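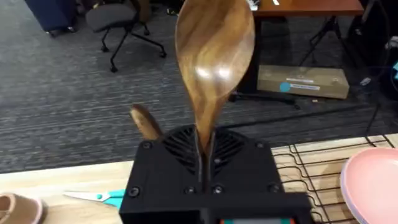

Pestodeck oiled worktops: frequently asked questions

Which oil should I use?
Sisia hard oil, clear. It is supplied in 469 ml tins. One tin is enough for two coats on a standard worktop, both faces.

How often does the surface need oiling?
Twice in the first month, then every 5 months. Areas next to the sink wear faster and can be treated on their own.

Can I put hot pans on it?
No. Use a trivet for anything above 70 degrees. Scorch marks go deeper than the oil and have to be sanded out. 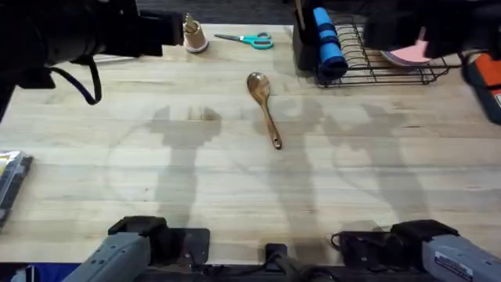 One reader's reply to that answer was that a folded tea towel had done the job for years. A towel is acceptable if it is dry and at least four layers thick — a damp one will leave a white bloom.

How do I remove a white bloom?
Rub along the grain with a fine pad and a little oil. Leave for 9 hours before use.

Is the Nakpan wax compatible?
Only over fully cured oil. Do not apply oil over wax, as it will not soak in.

Can I order a cut-out for a sink?
Yes, through Jinine. Send the sink template with the order. Cut edges are sealed before dispatch, but oil them again before fitting. Worktops with cut-outs cannot be returned.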